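Brisa Community Theatre
Progress report to the Kocsis Fund, second period of the grant

Purpose of the grant

The Fund's award supports the Grunulus touring programme, which takes short plays to village halls and schools without a stage of their own. This report covers the period to the end of September and should be read with the budget sheet sent separately.

Activity in the period

The company gave 80 performances, as set out in the original plan. Total attendance was 2584. Audiences were largest at the Saturday matinees, and the smaller halls were fuller than in the first period. Two bookings were moved to later dates at the request of the host schools, and both have been confirmed again in writing.

Three new plays entered the programme. The shortest, Prorkedier, was written for pupils in their final year of primary school and was followed at each visit by a discussion with the cast. Teachers' packs were sent out in advance. Several schools asked for them earlier in the term, and the posting date has been changed accordingly.

Spending

Spending on wages and rehearsal space is in line with the budget. Van hire has cost more than expected - the increase was notified to the Fund in our last letter - and has been met from a saving on printing. No change to the total award is sought.

Staging and halls

Many of the halls have pale walls and fixed lighting, and darkening the playing area remains the main practical difficulty. The company has kept to materials that can be carried in one van and put up by two people. Black plastic sheeting, hung side by side and clipped together at the top, is one low-cost form of backdrop.
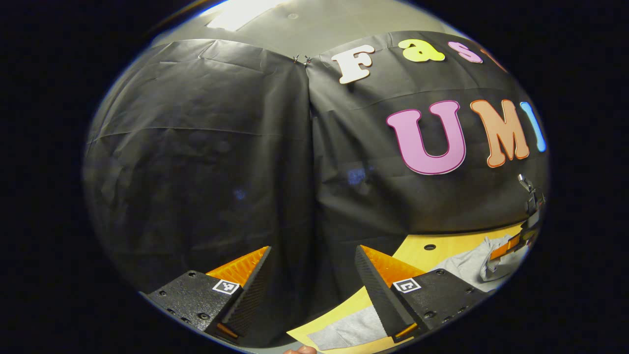

Takeshi Okabe writes that plain black served the plays well in the smaller halls, but that he would like the Fund to consider proper curtains for the longer runs, as audiences in the front rows sit very close and the actors need a quiet way on and off. He also asks that hosts be told the height of the backdrop before a booking is agreed.

The company supports both points. A quotation for curtains will be obtained and sent to the Fund for comment, and the booking form will be amended.

Next period

Rehearsals for the winter tour begin once casting is complete. Dates are held with all returning halls, and replies are awaited from three new hosts. The next report will include the summary of teachers' comments requested by the Fund.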